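# Why do worms come up when it rains?

If you go out in the garden after a long rain, you will often meet earthworms. They lie on the path, on the grass and sometimes on the doorstep. On a dry day you can look for a long time and not see a single one. So where were they before, and why did they come out?

## Where a worm lives

An earthworm spends most of its life under the ground. It has no lungs like you have. It breathes through its skin, and for this the skin must always stay a little wet. If a worm lies too long in the sun, its skin becomes dry and the worm cannot breathe any more. Soil is a good house for it, cool and dark and damp.

Some worms live near the top, among old leaves. Others dig long tunnels that go straight down. In our school garden in Cirmont we have both sorts, and the deep ones are much fatter.

## What the rain changes

People used to say that worms come up because they would drown in their tunnels. It sounds clever, but many kinds of earthworm can live under water for days, if there is enough air in the water. So scientists looked for other reasons, and they still do not agree on only one.

One idea is that worms come up to travel. Under the soil a worm moves slowly, as it must push or eat its way through. On top of wet ground it can slide along quickly and not get dry. When the sun comes back, it needs to be under the soil again.

Another idea is about noise. Rain drops hit the ground and make it shake a little. A mole who digs makes the ground shake too, and moles love to eat worms. Perhaps some worms feel the rain and think – a mole is coming, I must go up!

## Why gardeners are glad to have them

Worms pull dead leaves down into the soil and eat them. What comes out at the other end is called a cast. You can find casts on the lawn, they look like small curly heaps of mud. They are full of good food for plants.

The tunnels are useful also. Air goes down through them, and rain water too, so the roots can drink. At the allotments in Stallora the gardeners put a thick layer of leaves on the beds each November, and by spring the worms have taken a big part of it away.

## Try it: call the worms

You need a patch of lawn, a watering can and your own feet.

1. Choose a place where the soil is soft. A corner with some shade is best.
2. Water it slowly, like a light rain, until the grass is well wet.
3. Stamp gently with your feet for 3 minutes. Gulls do this dance too, on wet grass near the sea.
4. Stand still and look closely between the blades of grass.

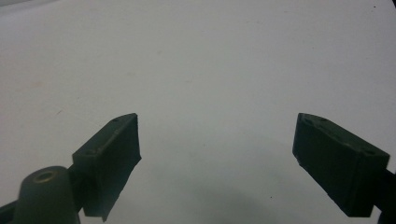
5. If a worm comes, wet your hands before you touch it. Dry fingers are not nice for its skin.
6. Put it back on damp soil in the shade, and watch how it goes down, with the thin end first.

Maybe no worm comes the first time. Try again in the evening, when the ground is cooler.

## New words

**Burrow** – the tunnel where a worm lives.

**Cast** – the small heap of soil that a worm leaves behind.

**Saddle** – the thick band on the body of a grown-up worm. A young worm does not have it yet.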